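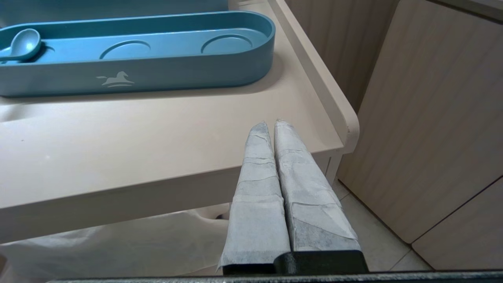
Lagman self-service counter with Vevon blue and white tableware

Sold as a counter with a full table setting, or as tableware only
Made up to order at our Prostham workshop
Also on show in Sonmont

We have been selling counters for noodle bars, canteens and small hotels for a good while now, and the Lagman is the one we'd put in our own kitchen if we had the room. It's a simple thing: a plain beige top at a comfortable height, with a raised lip at the edge and lidded openings let into the surface. Everything else stands on it, in whatever order suits you, and you can shift it all about on a quiet Thursday afternoon without asking us to come and drill anything.

What makes it so pleasant to use is the tableware. The Vevon range comes in white and a soft greyed blue that changes quite a bit with the light (greener in the morning, more slate by the evening, and lovely against the beige at any hour). We tried the counter with plain white pieces for months before the blue arrived, and we wouldn't go back!

The counter top

The top is smooth and pale, with rounded corners at the front and a deep front edge that makes the whole counter look properly solid. The lip is our favourite part. It's low enough that your wrist clears it when you reach across, and high enough to stop a stray spoon going over the side.

The lids are stainless steel, round, with a black knob in the middle. They can be lifted with one hand, so a customer holding a bowl doesn't have to put it down first. Spare knobs are kept in stock and fit with an ordinary screwdriver.

The long trays

There are 2 kinds of long tray in the range, both in the blue.

The first has three round recesses in a line and is meant for keeping small things apart: little dishes, a pot of pickles, loose garnishes if you're brave. A matching spoon fits neatly inside when the recesses aren't in use. The outer wall carries a small leaping-animal emblem in pale grey, over a curved line. It's quiet enough that you notice it on the second or third visit.

The second is the long oval, and it does more work than anything else on the counter. Put the bowls at one end, something tall in the middle and a cup of spoons at the other, and you've made a place where people know to look. It lifts off in one go when you want to wipe underneath, although do take the bowls off first, please. We have learned that one.
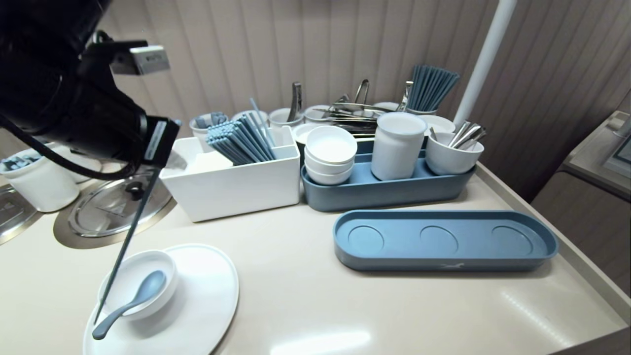

Chopsticks and napkins in the white caddy, with the long oval tray to its right and a bowl and spoon on an oval plate in front.

The caddy

A white box with compartments, and more useful than it sounds. Napkins go on the left, folded and standing, and the chopsticks take the rest. We like to leave them leaning. A caddy packed tight looks smart at opening time, but people end up pulling out three pairs to get one.

It takes around 50 chopsticks with enough slack to pick from easily. For busier places, keep a second tall bundle in a white cup at the back and top up from there during the rush.

The chopsticks come in the same blue family as the spoons and trays. They are sold in bundles or by the box, and they match across orders, so you can replace a few at a time.

Cups, jars and bowls

The white cups are the pieces everyone buys more of. Use them for tongs, for metal spoons, for the short blue utensils, for tea if you must! Lined up along the wall behind the caddy they take up very little depth, and the front of the counter stays free for people to put their own bowl down and build their lunch.

The tall white jar stands between the bowls and the cup of spoons in a set. It's a straight-sided cylinder with no fuss about it, and it gives a bit of height to a display that would otherwise be all rims.

The bowls stack, and the saucers and small dishes tuck in behind them. The big oval plate will take a bowl with a spoon resting in it and leave space round the edge for something on the side, so it works as a serving tray for anyone who'd like to carry the lot over in one trip.

The blue spoon

The one resting in the bowl is the pale blue-grey ceramic spoon. It has a handle long enough to reach over the rim of the bowl and down to the plate, and a generous scoop at the other end that makes sense with broth. If you've only ever had the short stubby sort, do try this one. We now use it at home for porridge. 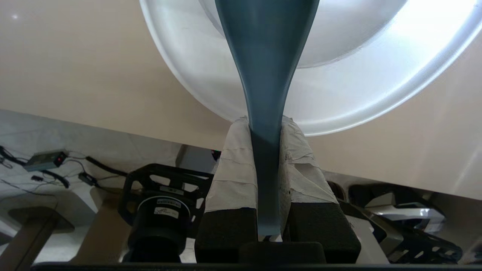 Slate blue against white: a flared top drawn in to a slim stem.

Colour and finish

Blue pieces have a soft, matte look and white ones are brighter, and the two sit together very happily. The shade of blue varies a little from piece to piece. Some come out closer to teal and some closer to slate. We don't sort them, and we think a mixed counter looks better for it, but if you're setting a long run of tables and need a close match, mention it on the order and we'll pick through the boxes for you.

Care

Wipe the counter top with a soft cloth and warm soapy water, and go along the inside of the lip with a corner of the cloth, where crumbs collect. Avoid scouring pads on the top. Lids can be washed with your other steelware. Dry the chopsticks before they go back in the caddy. Napkins stored beside damp chopsticks go limp very quickly.

What comes in the full setting

28 pieces of tableware, chopsticks and napkins not counted
both long trays
white caddy
cups, tall jar, bowls, saucers and oval plate
blue spoons
steel tongs

Chopsticks are added to your order by the bundle. Napkins are up to you, and any standard folded kind should fit.

Ordering

Counters leave Prostham 3 weeks after we confirm the order. Tableware by itself is usually quicker. Please measure your doorway as well as the wall where the counter will stand, and tell us which end you'd like the lids. Single replacement pieces can be ordered at any time, even just the one cup, and we're glad to send a loose spoon and a pair of chopsticks ahead if you'd like to see the blue in your own light before you decide.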